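Plaltholm Allotment and Garden Society - notes of the winter meeting, January 17, 2019

Right, I said I'd write these up and I have, so please forgive the gaps. I was pouring the tea for the first ten minutes and missed most of the apologies. If you sent yours, take it as read that they reached us.

We began with the water. The October bill came to £301, higher than the one before, and there was a lot of tutting. My own view (I said this on the night and I'll say it again here) is that the tap by the Keogh Lane gate has been dripping since summer and we've all walked past it. I've had a price of £110 from Vatach Plumbing to replace the tap and lag the pipe, and we agreed to go ahead. A couple of you wanted a second quote. I did ring round, but it's a small job and no one else rang back.

Then money in general, which I'll keep short. We have £3592 in the account, and that's after paying the insurance. It sounds a lot until you remember the fence! The bottom stretch along the railway side is leaning badly and we had nearly £700 put by for it, so the question was whether to do the whole run or patch the worst of it. We talked about this for far longer than I'd allowed. In the end it was patch now, whole run next winter, with two people against.

Seeds next. The Plovine order goes in at the end of the month and I still haven't had lists from the top plots. Last year's broad beans were a great success and the parsnips were a great disappointment - I had three come up, and one of those was a dock. Several of you asked for the purple sprouting again, so that's on. Onion sets will be bought in bulk and shared out from the shed as usual, and please bring your own bags this time.

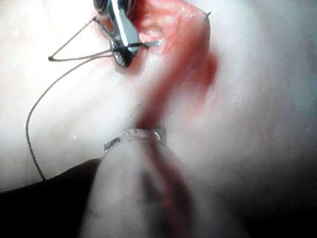
A voice from the back asked whether the shed key could go back on its old hook, as it had been in at least four different places since harvest and one of them was a wellington boot. Agreed at once, and there was some applause. I've put up a new hook as well, a bit higher, and the old one can be used for the padlock.

Bonfires took up the next part. We've had a note pushed through the gate from one of the houses, quite a polite one, about smoke on washing. The rule has always been after dusk and never in an east wind, but it seems plenty of newer members hadn't been told, and that's partly my fault for not putting it in the welcome letter. It'll go in from now on. We didn't vote on a full ban although it was mentioned, and I think feelings would have run high.

Open day - we do want one, and early summer suits most people. I'm happy to do cakes again but not teas and cakes together, it nearly finished me off. There was a nice idea about a swap table for spare seedlings with an honesty tin beside it, and another about a scarecrow contest for the children. Both going ahead if I can find tables.

Any other business: the compost bays need turning, the wheelbarrow with the green handles is still missing, and could whoever is leaving the bottom gate open please stop.

Next meeting will be in the hall again, date to go up on the noticeboard. Bring a cushion, those chairs are dreadful.

Recent items
Plot rents and how to pay
Broad beans: what we grew and when
Notes of the October meeting
Waiting list news
Keogh Lane gate: new padlock

Contact the society | © Plaltholm Allotment and Garden Society | Back to top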